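Kona recipe cards, read me first

Hi! You've found the folder where I keep my family's recipe cards, typed up so anybody can search them. The oldest ones come from a tin my grandmother started in 1963, and I've been adding to the pile ever since I inherited it. I do most of the typing on Friday nights, so please forgive the typos.

What's in the folder

cards.csv has one row per recipe — title, who wrote it, ingredients, steps, and my notes.
units.csv turns things like "a coffee cup of flour" into real measures.
scans/ holds the fronts and backs, up to 12 cards per file.
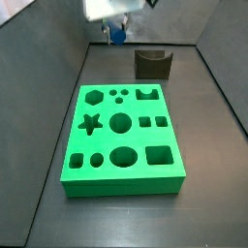
Sorting was the hard part, because Grandma filed by mood. There was a tab for rain and a tab for company, and soup was in both! I wanted every recipe to live in a single category, a bit like that green tray where the star has its own cutout and the hexagon has another, but dumplings kept wanting to be soup and dessert at once. So the category column now takes up to two values, split by a semicolon. If you load the file in Plillel, turn off auto-split or it'll make a mess of the ingredients too.

Known problems

Oven heat is missing on a lot of the cakes ("hot oven" is all she wrote). I left those blank and didn't guess. Version 2 dropped the accents in names, and version 3 puts them back. 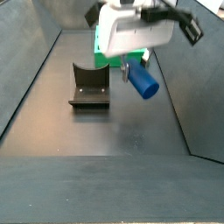 Veronika Somogyi wrote in May to say that the poppy seed roll can't be right with that much yeast, and that her own family uses half. She's probably onto something, but the card says what it says, so I put her amount in the notes column and left the original alone. Please send more of these!

Use the recipes however you like. If you print them, keep the cook's name with the dish.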